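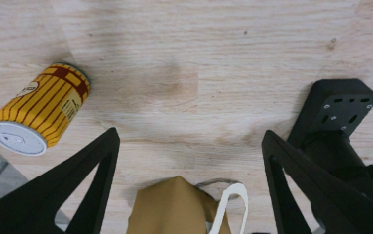
Hi, and welcome to Kamumel! I started making soap and lip balm in my kitchen because my skin was driving me up the wall. Every winter my hands cracked, every spring my cheeks went red and blotchy, and every cream I bought smelled like a candle store. So I borrowed a couple of library books, ordered a bag of shea butter that was much too big for one person, and got to work.

The first batch was terrible. It was gritty and gray and it left a film on the bathtub that took me a whole evening to scrub off. The second batch was fine. By the time I got to the balm we now sell as No. 4, my sister had stopped being polite about it and started asking for refills, and then the people she worked with wanted some too (hello, dental office, you know who you are). I kept the number as the name. I'm bad at naming things and I liked how it looked on a small tin. 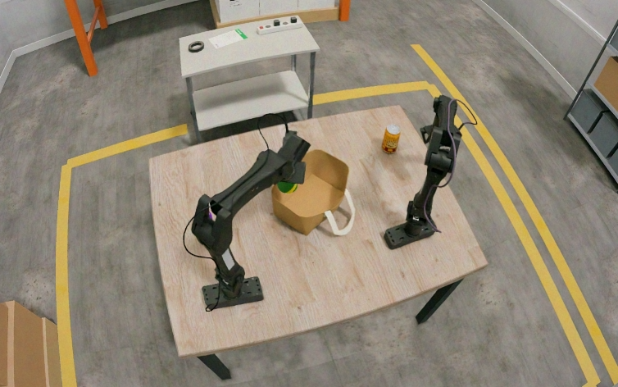 That first spring I took a folding table to the April market in Horobets with 80 tins and a cash box. I came home with three tins, a sunburned nose and a list of email addresses written on the back of a parking receipt. A few of those addresses still order from me, and I still get a bit of a thrill when one of them pops up!

These days we're a small team working out of a unit on the Fluvbridge side of town. We make 34 products, which is more than I ever planned - balms, bar soaps, two face oils, a hand cream, a cleansing milk, and a little range of cream blushes that I was nervous about for a full year before I let them out the door. Color is hard. A balm can be a little too yellow and no one minds, but a blush that's a touch too orange is a blush that sits in a drawer. I made the shade called Brick so many times that I dreamed about it. The berry one was easy, and of course it's the one that sells out.

We don't use added fragrance in anything that goes on the face. A few of the soaps have essential oils in them and we say so right on the front of the label, in letters you can read without your glasses. Some of our balms have beeswax and some use a plant wax instead, so if you're vegan, please check the product page before you order, or just write and ask. Same goes for nuts. We use sweet almond oil in the hand cream and in both face oils, and it's all made in the same room, so if you have a nut allergy I'd much rather you skip us than take a chance.
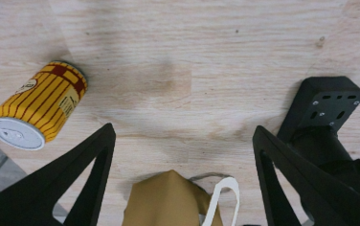
People ask about testing a lot. We try everything on ourselves first and then it goes out to our tester group, which has grown to 479 people and includes every kind of skin I can think of - oily, dry, teenage, freckled, menopausal, you name it. Testers get a plain pot with a number on it and a form to fill in after two weeks. They are not shy. One of them wrote "smells like a wet crayon" about an early cleansing milk, and she was right, so back it went. If you'd like to join, there's a sign-up form at the bottom of the contact page. We open it up a couple of times a year and it fills fast.

Our newest line is called Raltov and it's meant for people who want one thing by the sink and no fuss. It's a bar for face and body, unscented, with oat and a bit of clay. I use it myself every morning and my husband uses it on everything including, I found out recently, his hiking boots.
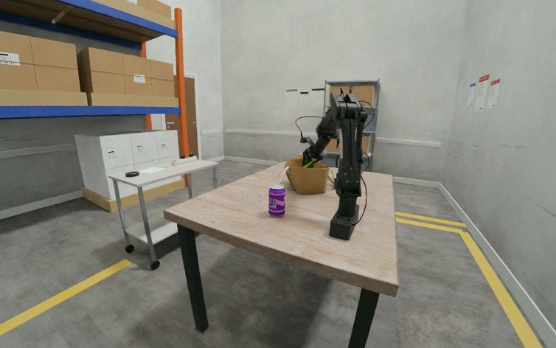

Purple drink can with a straw, small cardboard box at the back of the table

Orders placed before noon usually leave the next working day. We pack in paper and cardboard, and if you send back five empty tins we'll put a free balm in your next parcel (rinse them first, please, I beg you). You can also pick up from the unit if you live close by. Ring the bell on the side door and give us a minute to get our gloves off.

If something arrives melted, broken or just not right for your skin, tell me. I read the inbox myself most evenings, and I'll either swap it or refund you. And if you have a favorite balm that some big company stopped making and you miss it terribly, tell me about that too. Two of our products started exactly that way, and I'm working on a third.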